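4. Lifting and bedding loose tesserae

Before you begin, please read section 3 again, even if you have been through it before. Most of the trouble we see at the Pandholm store comes from people who start lifting before the drawing is finished, and a fragment that was never drawn is very hard to put back where it belongs. A panel the size of a tea tray can hold 3,000 pieces, so do give yourself a whole morning and a good chair.

You will need the Draltero bedding tray, the levelling feet that came with it, the bag of washed sand, a soft brush, a wooden spatula, tracing film and a waterproof pen. A mug of tea is welcome in the room, but on a different table!

Setting up the tray

1. Screw the four levelling feet into the corners of the tray, finger tight only. The brass threads are soft and will strip if you take a spanner to them.

2. Stand the tray on a steady table and pour in sand until it reaches the lower line on the inside wall, which is 20 mm deep. Draw the straight edge across it once, slowly, and then leave it alone. It's very tempting to keep fussing with it, and every extra pass seems to make a new hollow.

3. Check the level both ways and adjust the feet until you are happy.

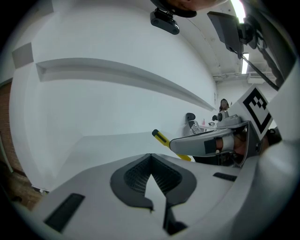
4. Lay the tracing film over your fragment and mark the outline of every tessera, along with a north arrow and the find number. Ebere Wike, who wrote the first version of these instructions for the Cluscombe villa floor, also liked to mark the direction of each row with a little arrow, and we have kept that up ever since (it helps enormously with borders and guilloche, where one cream cube looks much like the next).

Note: Use a fresh sheet for each fragment. Two fragments on one sheet will save you a few pennies and cost you an afternoon.

5. Brush away any loose soil, working from the middle outwards. If the old mortar is powdery, stop and go to section 7, Consolidants, before you do anything else.

6. Slide the spatula under a single row, keeping it as flat as you can, and move the row across to the sand in one go. Press each piece down gently until its face sits level with its neighbours.

Caution: Never lift glass tesserae with the spatula. Blue and green glass in particular can shed its surface in flakes, and the flakes can't be put back. Use your fingertips, in clean nitrile gloves, and go piece by piece.

7. Compare the tray with your tracing after each row. If something looks wrong, it is far kinder to yourself to sort it out now than ten rows later.

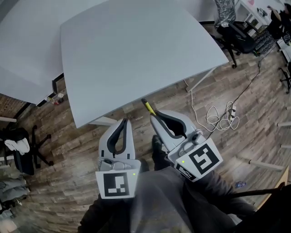

8. When the last row is in, lay the finished tracing over the tray and check the outlines all the way round. Write the tray number on the film and the film number on the tray.

9. Fit the lid and fasten the two long clips first, then the short ones.

Moving a filled tray

A full tray weighs more than you would think, and almost 70 per cent of that is sand, so two people should carry it, one at each end, with the doors propped open beforehand. Keep it flat on the stairs by having the lower person lift and the upper person stoop. Eduard Holub's advice is to walk the route empty-handed first, and we would pass that on to anybody.

For the Gosselin racking, use the lower shelves only, and slide the tray in with the label facing outwards.

Section revised 12/10/22. The older sheet told you to wet the sand before bedding; please cross that line out if you still have a copy.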